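*Last touched up in October, after the second set of finger pads came in.*

# Recording your first shirt fold with the Curkura hand gripper kit

If you've just opened your Curkura box and you're sitting on the floor with a gripper in each hand, clicking the jaws at the cat, welcome! I did exactly that for most of a Sunday before I recorded anything worth keeping. This page is the walkthrough I wish had come with the kit. The booklet from Zovau is fine on charging and pairing, but it gets thin right about where you want to fold something.

I've written it for the 2-gripper kit. If you bought the single, most of this still works, though you'll be better off starting with washcloths.

## What you'll want nearby

- Both grippers, fully charged
- The memory cards (each one holds up to 2,000 short clips, so one per gripper will keep you going for a good long while)
- A soft, flat surface at about hip height
- One shirt, preferably a knit with a strong pattern
- A dry cloth for the lenses

I use a bed. Rekha Gowda, who tested her kit the same week I tested mine, swears by a dining table with a blanket over it, and her clips are tidier than mine, I'll admit that. But the pads on these fingers need to get *under* the edge of the fabric, and a bit of give below makes that so much easier when you're learning.

## Set up the bed

Push the pillows and any spare blankets to the far side and leave them there. You don't need to strip anything, and a patterned cover is no trouble at all. What you do need is enough clear room around the shirt to come at it from either side without bumping your wrists.

Lay the shirt down and smooth it once with your hand. Just once! A few wrinkles are good practice, and a shirt that's been ironed flat won't teach you much about the ones that come out of the dryer.

## Wake the grippers and check the jaws

1. Hold the power button until the light goes steady.
2. Squeeze each handle all the way closed, then let it spring open. Do this three times.
3. Look at both fingers. They should lean in toward each other at the same angle, like mirror images. If one lags, loosen the knob under the handle a quarter turn and try again.
4. Start recording on the left gripper first, then the right. The app lines the clips up for you afterward, but only if you start them in that order.

## Come in open

Now for the part I got wrong for days. I kept arriving at the fabric with the jaws half closed, and then I'd poke the shirt and shove it along. Come in wide open instead, low, with your fingertips pointed at the edge you plan to grab, and hold still for a breath before you squeeze.
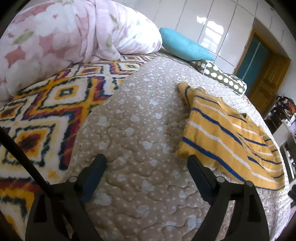
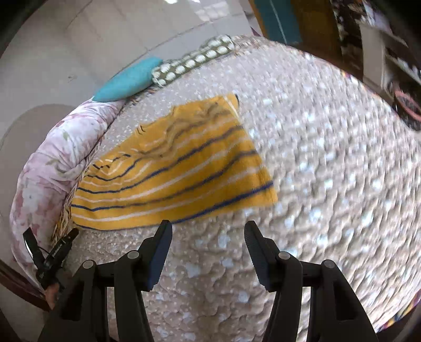
*Jaws wide open over the bed, with the yellow striped knit still ungripped. The second picture has the other gripper in it too, at lower left.*

Once you're steady, make the fold:

1. Slide one finger under the hem and keep the other above it.
2. Squeeze slowly. You want the pads to meet with a single layer between them, or two if the shirt is thin.
3. Do the same with your other hand at the opposite corner.
4. Lift both hands together, only a few inches, and carry the edge across.
5. Lower, open wide, and back straight out the way you came. If you pull up while opening, the pads tend to drag the fabric with them.

Stripes are a real help here. When they run crooked after the fold, you'll know right away which hand was ahead of the other (mine is always the right).

## How many folds to record

Petronella Coetzee on the Akbari forum recommends 300 folds of one garment before you move on to another, and I'd go along with that if you plan to train on your clips. If you only want to get comfortable, do 11 in a sitting and stop. My forearms start to complain after that and the clips get sloppy.

## If something goes wrong

**The fabric slips out.** Wipe the pads. Lint builds up faster than you'd think, especially with fuzzy blankets around.

**The app says the clips don't match.** You probably started the right gripper first. Delete the pair and record it again.

**The picture is hazy.** Clean the lens, then check for a bright window behind the bed. I draw the curtain halfway.

**One jaw creaks.** Mine does this on dry mornings. Zovau's support desk told me to leave it alone, and so far it hasn't gotten any worse.

Sleeves are next. I'm working on that page using the Prirasis pads, which are a bit narrower at the tip, and I'll link it here as soon as it's ready.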